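Zesotow: teaching a home-built arm to work at a kitchen counter
Project report, Brodley shared workshop

Before we let our arm touch real crockery, we are testing it in a simulated kitchen. The arm has to work over a pale green plate without disturbing the kettle and the bottles. 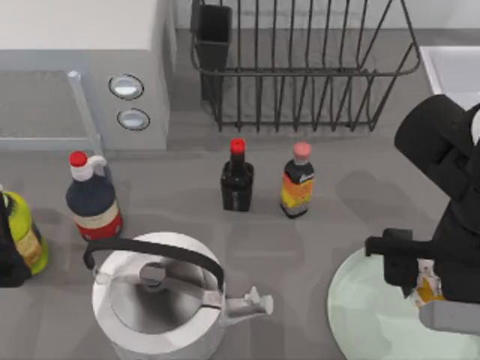
Page last changed: September, 16:27

The kettle was our first worry, for its handle is high. We moved the start position of the arm to the right and ran 27 trials. In four of them the elbow joint came too near to the small bottles.

A second view looks down from close to the gripper. In it the carton and its thin straw are large, and the shadow of the arm lies on the counter.

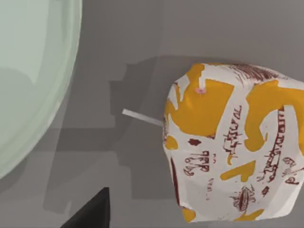

Mondal commented that our finger tips are too sharp for soft packages, and that we should print a rounder pair before we buy stronger motors. We agree and have drawn a new tip, 5 mm wider.

For planning the path we also keep a view of the counter without the arm. 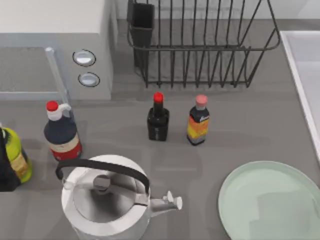
Next steps

Print the new tips at Flidby. Repeat all trials with a slower closing speed.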